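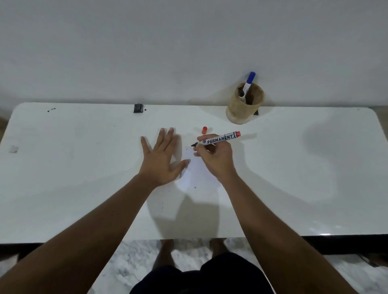 A permanent marker touches or hovers over a small sheet of paper, seen from the writer's side of the table.

Ask Shoshana Schumacher what makes a good demonstration and she'll talk for a while about labels, and then about the cap of a pen. She keeps the house rules at Eldale, a small outfit that records people doing ordinary jobs by hand so that robots can learn from them, and she has rewritten those rules more times than she cares to remember (the latest version came out in December, and she's already scribbling on it).

The writing task takes up a page and a half. Both hands start in view. One hand holds the paper flat, fingers spread, and the other does the writing. The cap goes down on the table where the camera can find it, never into a pocket or between the teeth, which is a habit I'm guilty of myself! Spare pens stay in the holder at the back, and the wall behind the table should be plain.

"People want to tidy up for the robot," she told me over a very large mug of tea. "I'd sooner they wrote the way they write at home, only a bit slower."

How much slower is a sore point. The first rulebook, borrowed more or less whole from a project called Cevska, asked for a pause of 10 seconds before each take, and everybody came out stiff as a board. Now it's one breath, and off you go. Old marks on the table can stay too, as long as they get a line in the log, and I liked that rule more than I expected to.

Then there's the checking. Of the 1425 clips in the last batch, 1224 passed on first review, and the rest went to a second reader who hadn't seen the first one's notes. Schumacher would love to have two readers on everything. For the moment she settles for a long lunch with the reviewers, where they argue over whether a hand that slips out of view for a moment should sink a whole take.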